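Tweedtasche auf Schreibtisch: Abrieb auf der Platte und Fusseln im Gewebe, wie reinigen und lagern?

Gefragt von Fikri Liew
Kategorie: Haushalt > Textilien und Leder
200 Aufrufe

Ich benutze seit Januar eine graubraune Tasche aus Tweed (Modell Ovetti, Obermaterial laut Einnäher Wollmischung, Futter Polyester). Sie liegt tagsüber neben den Monitoren auf dem Schreibtisch, weil der Boden gefliest ist und im Winter Kondenswasser zieht. Die Platte ist ein Laminat in heller Eiche, Hersteller Kettunen, Oberfläche matt.

Zwei Probleme:

Erstens bildet das Gewebe an der Unterseite Knötchen. An der Überschlagklappe ist davon nichts zu sehen, nur dort, wo die Tasche aufliegt und verschoben wird.

Zweitens bleibt auf der Platte ein dunkler, leicht schmieriger Streifen zurück, immer an der Stelle des gepolsterten Gurts. Mit einem trockenen Tuch geht er nicht weg, mit Spülmittel teilweise.

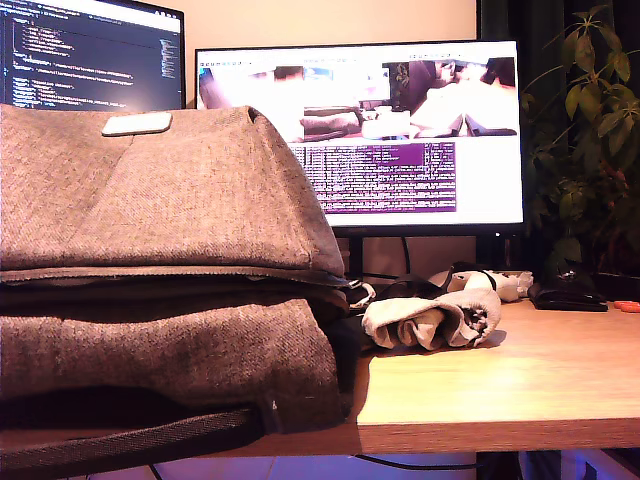

Tasche am üblichen Platz, rechts daneben das graue Tuch und die Kabel

Meine Fragen: Darf ich die Tasche mit einem Fusselrasierer bearbeiten? Womit bekomme ich den Streifen vom Laminat, ohne dass die Stelle glänzt? Und ist es besser, die Tasche zu hängen? Gewicht mit Inhalt ist 6 kg, die Klappe bleibt meistens zu. Maschinenwäsche ist laut Etikett ausgeschlossen.

Nachtrag: Der Gurt ist schwarz, gerippt, vermutlich beschichtet. Auf heller Kleidung färbt er bisher nicht ab.

Bayu Liew
Beiträge: 1.605
Als hilfreich markiert

Nicht verwandt, nur gleicher Nachname.

Gewebe: Fusselrasierer ist zulässig, aber nur mit Abstandshalter auf der höchsten Stufe. Tweed hat eine unruhige Oberfläche, einzelne Noppen gehören zum Garn und sind kein Pilling. Wer zu tief ansetzt, schneidet Bindungspunkte an. Vorgehen: Tasche leeren, mit einem Handtuch ausstopfen, damit die Fläche gespannt ist. Zuerst mit einer Kleiderbürste in Fadenrichtung ausbürsten, dann ohne Druck rasieren, danach nochmals bürsten. Schnalle und Nähte aussparen, ebenso den weißen Aufnäher auf der Klappe.

Flecken nur tupfen, mit lauwarmem Wasser und Wollwaschmittel. Ich setze 125 ml Wasser mit ein paar Tropfen Flerel an, mehr braucht man für eine Tasche dieser Größe nicht. Flach trocknen lassen, nicht auf der Heizung.

Platte: Der Streifen dürfte ein Weichmacher aus der Gurtbeschichtung sein. Kunststoffe, die länger auf Laminat liegen, geben so etwas ab, Wärme beschleunigt den Vorgang. Isopropanol auf ein Mikrofasertuch geben, nicht auf die Platte, und in Richtung der Maserung wischen. Anschließend mit klarem Wasser nachwischen und trockenreiben. Keine Scheuermilch und kein Schmutzradierer, beide polieren matte Oberflächen auf. An der Kante nur sparsam arbeiten, dort kann Flüssigkeit in die Fuge laufen.

Lagerung: Bei 6 kg würde ich nicht am Gurt aufhängen, jedenfalls nicht dauerhaft. Die Gurtansätze sind bei weichen Taschen meist nur auf das Obermaterial genäht. Ein Filzstück unter Tasche und Gurt löst beide Probleme zugleich. Die Kabel würde ich zur Monitorseite hin wegführen. Wird die Tasche darüber gezogen, reiben Stecker am Gewebe.

Skunum

Isopropanol hat bei mir funktioniert, allerdings erst beim dritten Durchgang. Vorher an einer verdeckten Stelle testen. Die Tasche hänge ich trotzdem, Haken seitlich am Tisch, bisher ist nichts gerissen. Meine ist aber auch leichter.

Fikri Liew

Rückmeldung: Streifen ist nach zwei Durchgängen weg, kein Glanz. Rasiert habe ich erst die Hälfte der Unterseite, Stufe 3 von 3. Filz ist bestellt. Falls jemand weiß, ob man den Gurt mit Talkum behandeln kann, bitte noch schreiben.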